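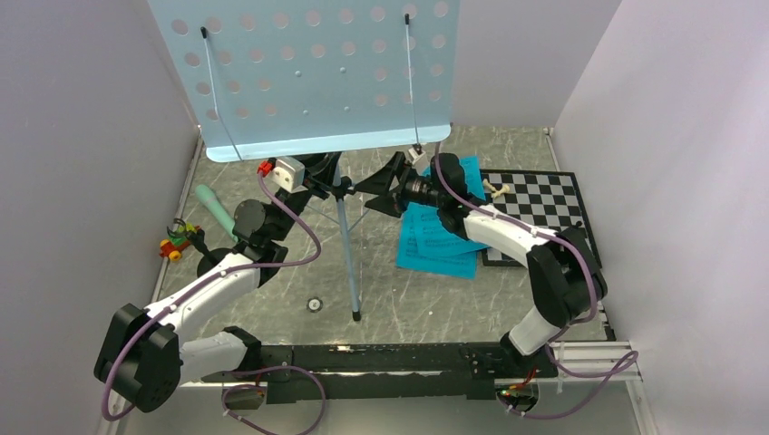
Furine is a small near-Earth asteroid, one of the Apollo group, whose stretched-out orbit carries it across the path of our planet and then far out toward the main belt. It was found in April by the Isstead Survey, a sky-watching program that hunts for moving points of light, and it has kept asteroid fans happy ever since! It belongs to the rubble piles, bodies made of loose rock and gravel held together by little more than their own weak gravity. A rubble pile is far from solid all the way through. Between the boulders lie empty spaces, a property called porosity, and a much simpler version of the idea can be seen in a perforated music stand desk, where rows of round holes leave openings through the metal plate. In an asteroid the gaps are hidden and irregular, and they have to be worked out from the body's mass and size.

Orbit
Furine goes once around the Sun in 597 days. Its closest point to the Sun lies just inside the orbit of Earth, and its farthest point is well beyond Mars. The path is tilted by only a few degrees, so the asteroid stays fairly near the plane in which the planets travel. Close passes are rare, and none of the known ones over the next 100 years brings it nearer than the Moon.

Size and shape
Radar echoes gave a length of 2,153 feet along the longest side. The body is shaped something like a lopsided peanut, with two rounded lobes and a narrow waist - a wonderful shape, and one shared with several other near-Earth objects. It may have formed when two smaller bodies drifted together at walking pace and stuck. The larger lobe carries a shallow crater named Hesska, the only feature on the asteroid with a name of its own.

Rotation
The asteroid turns once every 30 hours, which is slow for an object this small. Sunlight may be the cause. As the warmed surface gives off heat, it produces a tiny push, and over millions of years that push can speed up or slow down a spin. Astronomers call this the YORP effect, and Furine is a lovely case for studying it.

Surface
The surface is dark and slightly red, reflecting only a small share of the light that reaches it. Spectra taken with the Awwad Telescope show faint signs of minerals that formed in the presence of water. Fine dust seems to be scarce on the smaller lobe, where bare boulders make up most of the ground.

See also
Apollo asteroids
Contact binary
Rubble pile
YORP effect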